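Unit 5: Handling standards for soft objects
Denton course notes, 3/6/24

Read the Wusine handling code before lab. It asks for 100 logged grasps per object and treats a pass as proof of safe handling. I doubt it. A ball that gives when squeezed will forgive a grip force that would crack something stiffer.

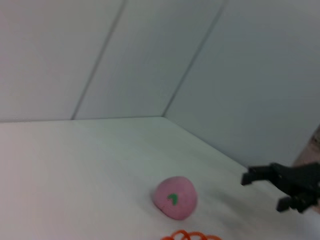
The code also says to keep the work area clear of anything not being tested – fine, but clause 14 never defines "clear." Write your own limit down before the first run.

For September: compare clause 14 with the Pimentel draft. Which one could you fail?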